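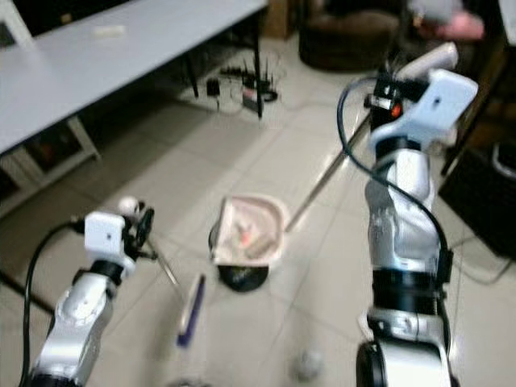 # Wie Bunditz zu seinem Brot kommt

Projektbericht von Sobia Warraich und Hortensia Villanueva

Als wir im Oktober anfingen, wollten wir eigentlich nur wissen, warum es in Bunditz noch einen Dorfbäcker gibt -- und dann saßen wir doch ganze Nachmittage bei Tee und Rosinenschnecken in der Backstube Hindell und hörten zu. Im Ort leben 1.026 Menschen, und an einem Samstag gehen etwa 330 Brote über die Theke, das meiste davon Roggen. Der Sauerteig heißt übrigens Ninia und wird jeden Abend um acht gefüttert!

Für den zweiten Teil haben wir 100 Fragebögen verteilt, die Auswertung steht in Kapitel 3.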